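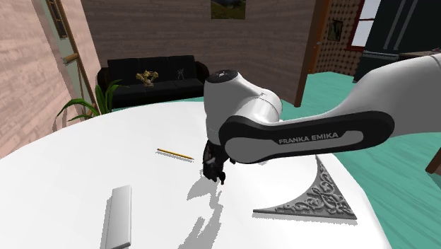 最終更新:10月(誤字ちょっと直した)

トップ > よみもの > 短編 > 197番

始発に乗った。正確には乗りそこねて、次のに乗った。ウォルトデイル(Woltdale)行き、各駅。座れた。膝の上にバインダー。重い。

一枚足りない。ずっと足りない。

トリヴァロウ(Trivalow)の自転車選手カード、全221枚。ガムのおまけだったやつ。ガムはまずかった。粉っぽくて、噛むと紙の味がした。兄は噛まずに捨てて、私は噛んでから捨てた。カードは兄のもの、ガムは私のもの、そういう決まりだった。誰が決めたかといえば兄が決めた。

足りないのは197番。イルゼ・デクレルク(Ilse Declercq)。

スターじゃない。先頭を引いて、引いて、最後の坂の手前で下がってくる人。順位表だと下のほう、名前の綴りを間違えられてる年もある。アシストのカードなんか誰も集めない。だから残ってない。みんな捨てた。輪ゴムで束ねて、弟にやって、弟がなくした。そういう種類のカード。

兄はそれを欲しがっていた。エースのカードは三枚もダブっていたのに。

「エースはどうせ出る」と兄は言った。「デクレルクは出ない」

出なかった。兄が家を出て、戻って、また出て、そのあと入院して、それでも出なかった。バインダーの最後から数ページ目、右下のポケットがずっと空。透明なビニールが少し黄ばんでいる。ほかは埋まっているから、そこだけ向こうのページが透けて見える。

電車、止まる。信号待ち。七時四十分。開場は八時。

昨日の夜、電話があった。ファン・ヴァイク(Van Wijk)の店から。店といっても今はもう店じゃなくて、交換会に机をひとつ出しているだけの人。声が小さい。テレビの音のほうが大きかった。

「197、あるよ」
「状態は」
「角がひとつ」
「角がひとつ、何ですか」
「ない」

角がない。いい。角くらい。いくらですか、と訊いたら、まあ来て見てよ、と言って切れた。切れたというか、切ったんだと思う。かけ直したけど出なかった。

それで電車。

信号、まだ。向かいの席の子どもがバインダーを見ている。見せてと言われたら見せるつもりだったけど言われなかった。少し残念。デクレルクの説明を頭の中で用意していたのに。あのね、この人は風よけなんだよ。ほかの人のために風を受けるんだよ。たぶん寝られる。

動いた。

体育館、遠い。駅前の地図が古くて一本まちがえた。川沿いを走る。十月なのに汗。バインダーの角が脇腹にあたる。着いたら列。入場料。小銭がない。うしろの人が舌打ち。すみません、すみません。

中は靴下と段ボールの匂い。サッカー、サッカー、野球、サッカー、よく知らない格闘技。自転車は奥。いつも奥。便所の手前。

ファン・ヴァイクはいた。思ったより若かった。もっとおじいさんだと思っていた。息子かもしれない。訊かなかった。

「電話の」
「ああ」
「197番」
「ああ、うん」

机の下の箱から出てくるまでが長かった。違う箱。また違う箱。途中でほかの客が来て、値段を訊いて、高いと言って、まだいる。早くしてほしい。息を整えるふりをして待った。ふりじゃなく、まだ息が切れていた。

出てきた。

小さかった。カードはみんな同じ大きさだから小さいはずないのに、小さく見えた。青い背景。帽子のつばを上げて、写真屋じゃなくてどこか横のほうを見ている。口が開きかけ。誰かに何か言われて、返事をするところみたいな顔。左上の角がない。噛みちぎったみたいになっている。子どもが噛んだのかもしれない。ガムのほうを噛め。

裏を見た。身長、出身、シスタルヴィル(Cistalville)。そこで生まれたとは知らなかった。隣町だ。うちから川を渡ってすぐの。兄は知っていただろうか。裏を見たことがないんだから、知らないはずだ。いや、名鑑か何かで知っていたのか。だから欲しかったのか。わからない。もう訊けない、というのがこういうときに来る。来るなら昨日の夜に来てほしかった。

「いくらですか」
「700」

財布の中身。入場料を引いた残り。帰りの電車賃。足りるけど、足りない。

「これ、2000枚しか刷ってないんだって、この番号は」とファン・ヴァイクが言った。
「誰が言ったんですか」
「親父が」

やっぱり息子だっだ。

「お父さんは」
「去年」
「ああ」
「おたくは」
「え」
「誰の分を集めてんの。自分のじゃないでしょ、その持ち方」

バインダーを見た。両手で抱えていた。赤ん坊みたいに。自分のならたしかに片手で持つ。

兄の、と言った。それだけ言った。隣の机でくじ引きか何かが始まって、うるさくて、聞こえたかどうか。

まけてくれるかと思った。こういう話だとたいていまけてくれる。まけてくれなかった。700は700。いい。払った。しわくちゃの札を一枚ずつのばして渡した。向こうも一枚ずつのばして受けとった。お釣りなし。袋もなし。

「入れてくの」
「はい?」
「ここで入れてく? みんなやるよ。最後の一枚だと」

机の端を空けてくれた。箱をどけて、飲みかけのコーヒーをどけて。バインダーを開いた。手がすべる。右下のポケット。ビニールがくっついていて口があかない。爪でやる。あかない。ファン・ヴァイクが定規を出して、すっと入れて、あけた。うまい。何度もやった手つき。

で、入れなかった。

なんでかわからない。入れるつもりで来た。始発に乗りそこねて、走って、汗をかいて。なのにカードを持ったまま、ポケットの口があいたまま、横から便所に行く人が何人も通った。

「あとでやります」
「うん」
「家で」
「どっちでも」

上着の胸ポケッットに入れた。裸で。コレクターに見られたら殺される。ファン・ヴァイクは何か言いかけて、硬いケースをひとつ、箱の底からよこした。ただだった。まけなかったのに。傷だらけのケース。入れた。角のないところに隙間ができて、振るとかすかに鳴る。

帰りは乗りまちがえなかった。シスタルヴィルで降りた。降りる予定はなかった。ドアがあいて、降りた。来たことはある、歯医者で。駅前に坂がある。大した坂じゃない。歯医者のときは気づかなかった。自転車だときついかもしれない。

上まで歩いた。何もない。バス停と、閉まったパン屋。ケースを出して、デクレルクを坂のほうに向けてみて、変な人みたいなのですぐしまった。バス停のおばさんが見ていた。

「その人」
「はい?」
「見せて」

渡した。老眼鏡を出して、かけて、はずして、かけた。

「あら、これ」とおばさんは言った。「この帽子、うちの店のよ。配ってたの、昔。パン屋の」

帽子を見た。つばの裏に字がある。小さくて読めない。言われてみればパンの絵に見えなくもない。

「この人、来てましたか」
「さあねえ。配ってたから。誰でもかぶってたもの」

バスが来て、おばさんは乗った。カードを返してもらうのを忘れかけて、窓ごしに手を出して、返してもらった。あぶない。ドアが閉まる。運転手に怒られた。

家に着いたら昼すぎ。台所でバインダーを開けて、手を洗って、拭いて、もう一回洗った。定規がない。引き出し、ない。スーパーのポイントカードでやった。あいた。入れた。向こうのページが透けなくなった。

湯をわかした。わかしているあいだに、また出した。裏をもう一度だけ読んで、兄のダブりのエースを三枚、どうしようか考えた。ファン・ヴァイク、ああいうの要るだろうか。電話した。テレビの音がした。

「エースが三枚あるんですけど」
「要らない」と彼は言った。「どうせ出るから」

湯がふきこぼれた。

関連するよみもの
・背番号のない写真
・サイン会、雨
・箱買いの叔父
・補欠の名鑑(前編)
・補欠の名鑑(後編)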